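Proyecto Torkermont — manipulación de objetos flexibles y semirrígidos
Informe de avance del segundo periodo
Destinatario: Programa de Ayudas Owino
Entidad ejecutora: Laboratorio Rereo

1. Objeto del informe

El presente informe cubre las actividades de difusión previstas en el paquete de trabajo 4 y, en particular, la jornada de puertas abiertas de marzo. Los resultados de los paquetes 2 y 3 se recogen en el informe técnico anterior y solo se mencionan cuando afectan a la demostración. El estado de gastos se entrega por separado, en el formato que exige la convocatoria.

2. Organización de la jornada

La jornada se celebró en la nave de ensayos de Oltham, en horario de 10:00 a 17:30. Se registraron 93 asistentes, repartidos en 9 turnos. Cada turno duró 40 minutos: una introducción breve, la demostración con el manipulador y un tiempo para preguntas. El aforo por turno quedó limitado por el espacio disponible detrás de la línea de seguridad, que se trazó a la distancia fijada en la evaluación de riesgos.

El público fue mixto. La mayor parte procedía de centros de formación profesional de la comarca; el resto eran técnicos de empresas de confección, marroquinería y logística. Estos últimos concentraron las preguntas sobre tiempos de ciclo y coste de integración.

3. Contenido de la demostración

Se mostraron dos tareas: aproximación y agarre por el borde de objetos con cremallera, y retorno a la posición de espera sobre la mesa. El sistema de control es el mismo que se describió en la memoria inicial, con la actualización del estimador de contacto aprobada en el periodo anterior. No se introdujeron cambios en la configuración durante la jornada. 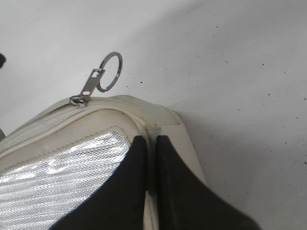
El agarre por el borde es la tarea con más peso en el indicador 4.2, y se eligió para la demostración por ser también la que más interesa a los talleres de marroquinería. Los estuches de tapa acolchada obligan a decidir entre el cuerpo, que cede, y el contorno, que ofrece mayor rigidez. En el estuche de color crema con panel plateado, los dos dedos negros se sitúan junto a la esquina redondeada, sobre el reborde con cremallera, y el tirador metálico con su anilla queda apartado de las puntas. Esta separación es relevante para el planificador: un tirador entre los dedos falsea la lectura de contacto y obliga a repetir la aproximación. El panel plateado plantea otra dificultad conocida, la de los reflejos, que degradan la segmentación cuando la luz incide desde arriba.

El conjunto de agarres de referencia reunido hasta la fecha asciende a 2,033 registros. Los intentos de la jornada no se han incorporado a ese conjunto, dado que las condiciones de iluminación de la nave no estaban calibradas y el protocolo exige calibración previa.

4. Observaciones de los asistentes

Las preguntas se anotaron por turno y se han agrupado por tema. Los técnicos del sector de la confección consultaron sobre todo por la posibilidad de cambiar los dedos sin recalibrar la cámara de muñeca. La respuesta dada fue que el cambio es posible, pero la recalibración sigue siendo obligatoria en la versión actual. También se preguntó por el marcado superficial en materiales delicados. El proyecto no dispone todavía de datos de desgaste, y así se indicó.

Los docentes solicitaron material de apoyo para el aula. El laboratorio entregará una guía corta con la secuencia de aproximación y un juego de ejercicios de planificación. El coste se cubre con la partida de difusión ya aprobada.

5. Incidencias

a) Retraso inicial. El primer turno comenzó tarde por un fallo en el conmutador de red del puesto de control. Se sustituyó el equipo y el retraso se absorbió en la pausa de mediodía.

b) Iluminación. Las luminarias cenitales de la nave no admiten regulación. Se propone instalar un difusor desmontable sobre el puesto antes de la siguiente sesión pública.

c) Estado de la superficie de trabajo. Sobre el tablero blanco se aprecian pequeñas motas oscuras incluso en la zona libre delante de los dedos. El detector de objetos aplica un umbral de tamaño mínimo, pero las motas afectan a la estimación del fondo y conviene limpiar el tablero entre turnos. La instrucción se añadirá a la hoja de preparación del puesto.

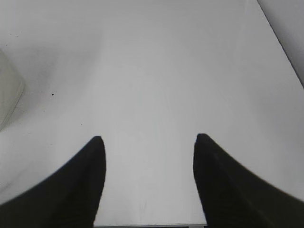 6. Grado de cumplimiento

El indicador 4.1 (celebración de una jornada abierta) se considera cumplido. El indicador 4.2 (demostración pública de agarre por el borde) se considera cumplido, con la reserva expresada en el apartado 3 sobre la iluminación. El indicador 4.3 (material docente) está en curso y su entrega se prevé para mayo — dentro del plazo de la convocatoria.

7. Actividades del próximo periodo

Está prevista una segunda sesión en Oltham, de formato reducido y dirigida solo a empresas. Antes de esa sesión se instalará el difusor, se revisará el conmutador de red y se repetirá la calibración completa del puesto. Si las condiciones lo permiten, los agarres de la segunda sesión sí se registrarán conforme al protocolo y pasarán al conjunto de referencia.

Se solicita a Owino la conformidad para trasladar el remanente de la partida de desplazamientos a la de pequeño equipamiento, con destino al difusor. El desglose figura en el anexo B.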